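Home Visits Notes Archive Contact

We use cookies to remember your settings. By continuing to read you accept them. OK

A morning at Mirnanell
March 2019

The laboratory of Mirnanell is on the second floor, above a printing shop, and the lift was not working, so I arrived a little out of breath. I had asked for this visit already in June of last year. We were 12 visitors, most of them teachers like me, and two people from Wusumetti, who build packing lines and asked the hardest questions.

Our guide was Babak Ghasemi. He began with coffee and a short talk, and I was glad that he used few slides. The group wants an arm to learn sorting from examples. A person moves the arm by hand controls, the computer records the pictures and the movements together, and later a program is trained on these recordings. One complete sorting, from the first cube to the last, they call an episode. On the day of our visit they had 544 episodes of the colour task, and a paper list on the door with all of them.

The task itself a small child could do: red cubes go to the bowl with the red rim, blue cubes to the bowl with the blue rim. All of them start in the tray. I asked why they do not take something more useful, and Babak answered that with a simple task one sees quickly if the examples are bad. The operator must not hurry and must not correct himself too much, for the program would learn the hesitation also. He threw away a whole afternoon of recordings once, when a new operator liked to touch each cube twice before lifting it.

What surprised me most was the care for small matters. The bowls and the tray are held with tape, and before each session somebody compares their position with a printed photograph. The cubes, on the contrary, should lie differently every time – this they do by shaking the tray.

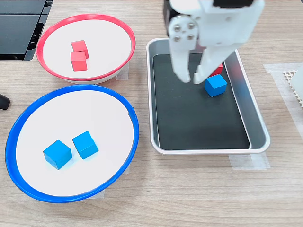
We stood behind a line on the floor during the recording and were asked to speak softly, although there is no microphone. An episode lasts roughly 25 seconds when the operator is experienced. Then there is a short pause, he presses a pedal for "keep" or "discard", and everything goes back to the tray. One of the Wusumetti people wanted to know how many episodes are enough. Babak did not want to give a number. They train, they look where the arm fails, and they record more of exactly this situation.

Two of us were allowed to try the controls, and I was one. The program for recording is called Plalness and it is easy to understand, but my hand was not. I closed the fingers too early and pushed a cube into the corner. My episode was discarded, quite rightly.

Afterwards we ate soup at the Puma, a café across the street, where the lab people go as well. The next visit is planned for the autumn and one must write to them in advance – the room is small.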